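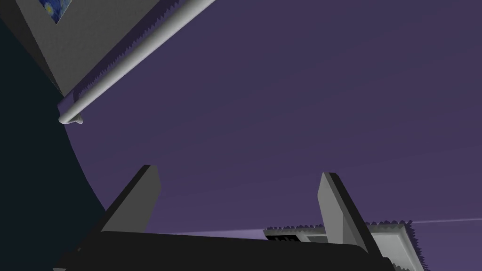

wrist cam view, sim kitchen, gripper open. jagged shadow under the white rail

Teleop demos in sim – wrist view is a mess, keep or bin?

stundel_pete
Recording demos for the Voyle kitchen set, driving the arm with the hand controller. 200 done so far. Task is reach up, close on the rail, pull. Policy trains fine on the room camera but add the wrist one and it gets worse, drops to 4 out of 13 on the test starts. Still up top is from one of the bad starts. Most of the view is just flat purple, and the shadow edges look like a saw blade. Same on the white boxy thing lower right. Is it the shadows? Or am I just driving badly

gravelroad
shadows. turn them off and re-render from the saved joint states, you don't need to drive it all again. You did save states right

stundel_pete
Saved states yeah. Room lighting too I think, will check tonight

kettle_on
Don't agree its the shadows. I've had far uglier renders than that train ok, the network sees the same ugly at test time so who cares. Look where your gripper is pointing. Rail's way off to the left and the gap between the fingers has nothing in it but purple. If half your demos spend their first few seconds like that the wrist camera is telling the policy nothing, and it'll latch onto whatever is there, eg that bit of painting in the corner

gravelroad
It doesn't see the same ugly if the lights get randomised. Shadow teeth crawl all over the place when the light moves. Seen it on Grodness, cost me a fortnight

kettle_on
He didn't say he was randomising lights

stundel_pete
Not randomising lights. Randomising the base position a bit, and the start pose

mapletorque
how are you driving it, room view or wrist view? Big difference. Whenever I drive off the room view I come in at odd angles cos it looks fine from over there, then I play back the wrist stream and can't see the target until the last second. Put the wrist feed up on your screen and only use that for the last bit of the reach. Your hands sort themselves out pretty quick

stundel_pete
Room view. Never even had the wrist one open while recording – probably should have

mapletorque
there you go

oldsolder
I'd go further and bin the lot. Start again with a slow approach, rail in the wrist view before you commit, pause, close, pull. 9 good ones first, train on those, see what the behaviour looks like, then add more. People record heaps of sloppy demos and then spend a month filtering

kettle_on
Binning the lot is nuts. Trim the starts. Cut every demo to where the rail comes into the wrist view and keep the full length for the room camera only

oldsolder
And then what does it do at test when it starts out in the purple? You've cut out the part that shows it how to get from there to the rail

kettle_on
Room camera handles that part. Thats what its for

oldsolder
It has both feeds going in at once, it doesn't politely ignore one

gravelroad
Could mask the wrist image til the gripper's close. We did that on a Jumeson drawer task, distance threshold, blank image before it. Worked alright. Bit of a hack, and you need the distance at test time, so fine in sim and a pain on the real arm

stundel_pete
No real arm for this one, sim only

gravelroad
then mask it, five minute job. And turn the shadows off anyway, they're horrible

stundel_pete
Ok plan. Re-render with no shadows and train as is, so I know if gravelroad's right. Then same data with the mask. Meanwhile recording a small batch off the wrist view, slow, like oldsolder said. Not deleting the old ones yet

mapletorque
change your controller scaling for the slow ones too, half speed near the rail. Default is way too twitchy for lining up on a thin bar

stundel_pete
Didn't know you could change that mid episode. Which button

mapletorque
not a button, its in the teleop config, set the slow zone radius. I'll dm you mine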